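Saltstead Fruit Room: Monthly Table and Basket Inspection
Date: 18/01/2026
Inspected by: Delia Durán
Read by: Randi Sæther (in theory)
Sheet no. 3394
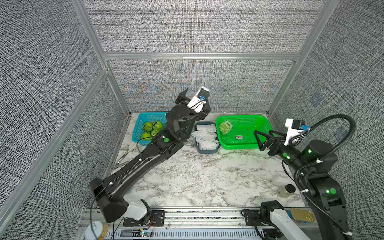
Scoring is the same as last month. OK means OK. FIX means someone fixes it before the next sheet. WATCH means I have a feeling and no evidence.

1. Tabletop wiped down, no sticky patches
OK. I will say again that gray and black veins on white are a wonderful place for a smear to hide. Use your palm as well as your eyes.

2. Tabletop edges, chips and cracks
OK. Ran a cloth along all four sides and it didn't snag.

3. Mesh baskets, broken strands or sharp bits
Blue: OK.
Green: WATCH. One strand of the mesh feels tired. So do I, but I'm not holding fruit.

4. Fruit condition
OK. The green ones have dark mottling on the skin and are supposed to. Kerstin Bakke binned a good one in October on suspicion of looking like that. Press gently at the stem end, and if it gives, then you may bin it.

5. Foam nets kept in the gray tray
FIX. The nets are in the tray in the sense that the bottom ones are. The heap is over the rim again. Take half out and bag them. The carton from Orlow says 662 and I believe it.

6. Nets clean enough to reuse
WATCH. Crumpled is fine, damp is not. Shake each one out before it goes back on a fruit.

7. Gray wall panels, dust and loose corners
OK on corners. Dust is another matter with that fabric. Soft brush only, please. Zhuoran Cheng has been told about the wet sponge.

8. Containers back in their row at end of day
OK. A first.

9. Floor under the table
FIX. One net, one sticker, one pen belonging to Lovisa. The pen is at the front desk.

Carried over from sheet 3329: label for the brush hook, still not made.

Next sheet: Lovisa Myklebust. Bring your own pen.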